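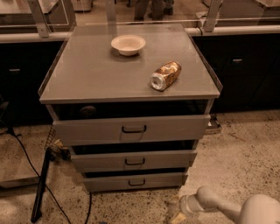

## 4. Your first batch of candied walnuts

You've seasoned the Dudetetti pan, so now comes the fun part! Have everything measured before you turn on the burner - sugar moves fast once it melts.

1. Set the pan over medium-low heat and let it warm up for 2 minutes.
2. Add two cups of walnut halves in a single layer. Stir until they smell toasty.
3. Drop in the butter and swirl it around.
4. Sprinkle on the sugar and keep stirring until every nut is glossy.

**Caution:** Melted sugar sticks to skin and burns badly. Use the long spoon, and keep kids well back.
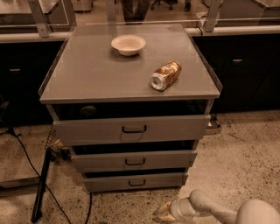
5. Tip the nuts onto parchment and pull them apart with two forks.
6. Add the salt while they're still tacky. A pinch of smoked paprika is wonderful too (thank you, Ekua Tsikata!).
7. Cool for roughly 13 minutes before you put them in a jar.

**Note:** Never pour cold water into the hot pan. Let it cool, then soak off any leftover sugar with warm water, dry it, and wipe on a little oil.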